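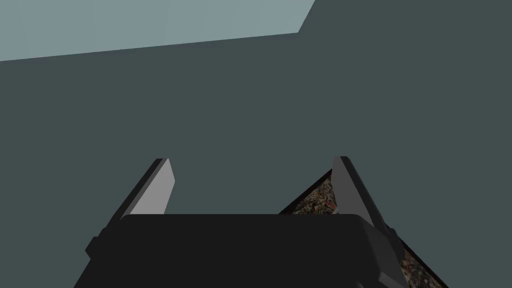 Search posts

Day 2 of driving the arm by remote control in the simulator. Han-gyeol Chae set up the hand controller. I do the moves, Tileck records them.

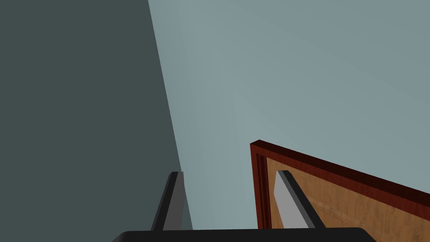 Wrist view, fingers open.

Closing too early is my main mistake. Yu-na Do says go slower — she's right.

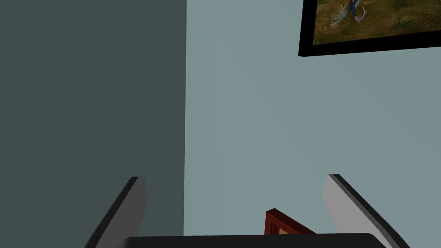 I also stop before each turn, and the robot will copy those stops. Redoing 10 runs.

We use cookies. Accept
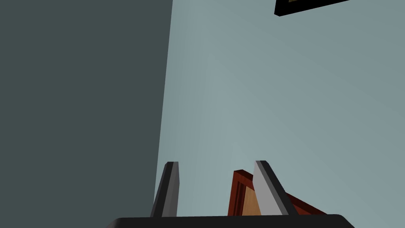
Next I'm working on lining up. I use the red-brown wooden frame near the right finger as my guide.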